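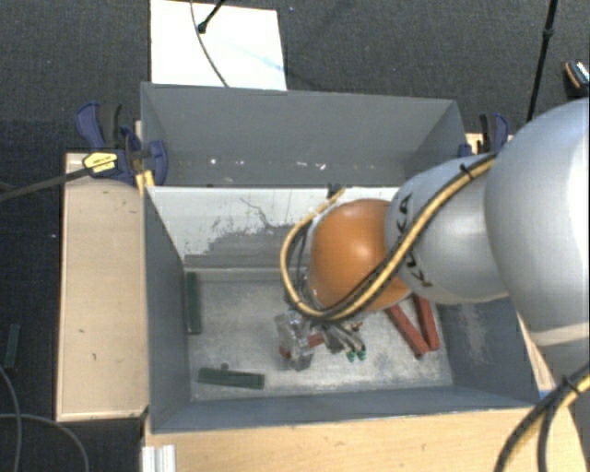

Skemard says a bin-picking cell should be sold by the hour, like a forklift rental, and plenty of small shops agree. I think the offer they like, Drinow's plan at 75 dollars an hour with a 30-hour minimum, is a poor one for most of them.

The rate covers the arm, the gripper and remote support. It leaves out setup, a flat 3000 dollars each time you change parts. A shop that runs one part all year won't mind. A shop that switches every month will pay more for setup than for picking.

Blocks and bars in a bin are a fair test, and a sales demo usually stops there. Your castings have burrs and oil on them. Ask for a trial with your own parts, and ask who pays when a person has to step in and clear a pick.

Ersoy sells a plainer kit outright, with a 60-day return. You do the setup yourself, and the manual is thin. I would still start there, and look at Drinow again when the setup fee comes down.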